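Minutes of the March planning meeting, household examples group
Kenon project, held Saturday morning at the Flusside workshop
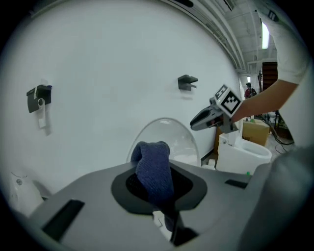
We got going a little after ten, once the coffee had made its way around the table and everyone had found a chair that didn't wobble. Melur Liew took the chair for the morning and I took these notes, so any muddle in them is mine. Thanks to everyone who came in on a weekend, and a special thank you for the lemon cake, which didn't last past item two.

1. Notes from last time

These were read through and agreed with one correction. The tally for the laundry tasks should have read 193 kept examples and not 139. Two numbers got swapped in my handwriting, and I'm sorry to whoever spent an evening looking for the missing ones!

2. Where we are with the count

Melur went over the totals. The target for this stage is 2,520 kept examples across all the home tasks, and we now have 700 that have been watched through and accepted. Another 218 are recorded and waiting for someone to review them. There was a good deal of talk about whether that counts as being behind. Melur's feeling is that we spent the early weeks learning how to do this properly, and that the pace has picked up nicely now that people are comfortable with the hand-held grippers. It was agreed to leave the target alone and look at it again next month.

A plea was made for reviewers to write down why they turn an example away. "Bad" in the comment box doesn't help the person who recorded it, and it doesn't help whoever is putting together the training set either. A few words will do, such as "let go too early" or "jaws out of view."

3. Soft things

This took up the largest part of the morning, as it usually does. Socks, washcloths and the like are still our hardest items, and the Lellow model does noticeably worse on them than on cups or bottles. It tends to pinch at the very edge of the cloth and come away with nothing. Several people thought our own examples might be teaching it that, seeing that most of us reach for the nearest corner out of habit.

We talked through a number of ideas and settled on these:

Vary the starting shape. Bunch the item up, lay it flat, drape it over something, and don't tidy it between tries.

Mix the colors more. Dark socks have been overused in the knit set, and a few pale and striped pairs would be welcome. Donations can go in the basket by the door (clean ones, please).

If you miss the grasp and then get it on a second go, keep recording and mark it as a recovery. We'd been throwing those away, and the feeling in the room was that they may be some of the most useful examples we have.

4. The bathroom tasks

The list for the bathroom area was read out and there was some friendly disagreement about what belongs on it. Lowering the lid, hanging a cloth and picking a sock up off the floor all stay. Changing the paper roll was put off, as the motion is long and half of us do it differently. Melur offered to write a one-page guide so that we can at least begin from the same place, and will bring a draft to the next meeting.

It was also pointed out that people have been standing in the same place every time. Please move around between recordings. Come at things from the left now and then, and crouch if your knees allow it. Anyone whose knees don't allow it is warmly invited to do the higher shelves.

5. Two people working close together

A question came up about recording while somebody else is working nearby. The answer is that it's fine, and even helpful, provided the two of you aren't reaching for the same object. Do keep the marker cube on your gripper clear of sleeves and hair, and say something out loud before you step across another person's path. We had a long and rather cheerful side conversation about elbows here that I haven't tried to write down.

6. File names and storage

The Ismail folder is to be used for all new recordings from now on. The older folders stay readable but shouldn't be added to. If you have examples sitting on your own laptop, please move them across before the next meeting and let Melur know when you have.

7. Actions

Melur Liew: guide for the paper roll task; revised list of bathroom tasks.
All recorders: at least one session on soft items, with mixed starting shapes.
All reviewers: clear the waiting examples, with reasons given for any refused.
Notes taker: corrected tally to be sent out with these minutes.

8. Any other business

The kettle needs descaling. The spare key has been found.

The meeting closed at 12:20.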